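Détendeur Zulach Altia 2 - premier et second étage

Référence : Altia 2 DIN
Disponibilité : en stock, expédition sous 2 jours ouvrés
Fiche mise à jour le 2018-10-18

Présentation

L'Altia 2 remplace l'Altia dans la gamme Zulach. Le premier étage est à piston compensé, monté en DIN 300 bar. Le second étage est compensé lui aussi, avec réglage de l'effort inspiratoire par molette et levier dive/pre-dive. C'est un détendeur de plongée loisir, prévu pour l'eau tempérée : Méditerranée, Atlantique en saison, carrières en été. Pour l'eau à moins de 10 °C, voir le Plindow, à membrane et chambre sèche.

Le corps du premier étage est en laiton chromé. La tourelle pivote, ce qui permet de placer les flexibles vers le bas ou sur le côté selon le montage du bloc. Deux sorties haute pression, quatre sorties moyenne pression. Les bouchons se démontent à la clé Allen de 4.

Le second étage est en polymère renforcé. Le couvercle se dévisse à la main pour le rinçage de la membrane après une plongée en eau chargée. L'embout est moulé en silicone, taille standard. Un embout court est disponible en option pour les petites mâchoires et les plongeurs juniors.

Caractéristiques

Premier étage : piston compensé
Raccord : DIN 300 bar (adaptateur étrier en option)
Sorties HP : 2
Sorties MP : 4
Moyenne pression : 9,5 bar
Second étage : compensé, réglable
Poids du second étage sans flexible : 257 g
Flexible MP : tressé, 75 cm
Eau froide : non
Nitrox : jusqu'à 40 % d'oxygène, sans préparation particulière
Garantie : 2 ans, pièces et main-d'œuvre

Contenu du carton

Premier étage avec bouchon de protection, second étage monté, collier d'embout de rechange, notice en français, carnet d'entretien. L'octopus et le manomètre ne sont pas compris. Le pack Talavera réunit l'Altia 2, un octopus jaune et un manomètre sur flexible de 80 cm.

Entretien

Rincer à l'eau douce après chaque sortie, bouchon en place, sans appuyer sur le bouton de surpression. Laisser sécher à l'ombre, flexibles à plat. Ne pas suspendre le détendeur par le second étage.

Révision tous les ans ou toutes les 100 plongées. Le kit de révision de l'Altia 2 comprend 13 pièces (joints toriques, siège haute pression, clapet, filtre, collier). Il n'est pas compatible avec l'ancien Altia, dont le siège est d'un diamètre différent. Nous assurons la révision en atelier - compter une semaine, un peu plus en mai et en juin. Le carnet est tamponné au retour et les pièces remplacées sont rendues dans un sachet.

Avant la première utilisation, la moyenne pression est contrôlée chez nous au manomètre. La valeur relevée est inscrite en première page du carnet.

Plonger après une opération

La question nous est posée au comptoir et par courriel, souvent à propos du matériel : faut-il un détendeur plus souple, un bloc plus léger ? Le choix du matériel vient après l'avis médical. Après une intervention chirurgicale, même ancienne, consultez un médecin connaissant la plongée et demandez un nouveau certificat avant de reprendre. Aucun délai de reprise n'est donné par le magasin.

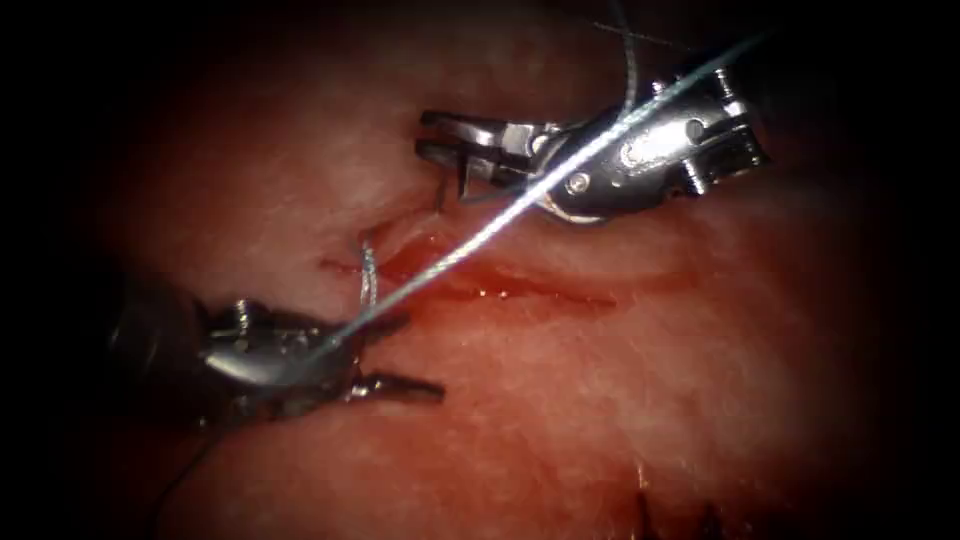 Instruments de chirurgie robotisée près des tissus.

Si la reprise est autorisée, la molette de l'Altia 2 peut être ouverte à fond pour les premières immersions. Nous prêtons aussi un embout court à l'essai, à rendre rincé.

Questions de montage

L'Altia 2 se monte avec un octopus d'une autre marque, à condition que celui-ci accepte une moyenne pression de 9,5 bar. En cas de doute, apportez l'ensemble à l'atelier.

Livraison et retours

Envoi en colis suivi ou retrait au magasin. Retour possible sous 14 jours, matériel non immergé, dans son carton d'origine. L'embout doit être sous film.

Voir aussi : Plindow eau froide - Pack Talavera - Kit de révision Altia 2 - Embout court silicone - Adaptateur étrier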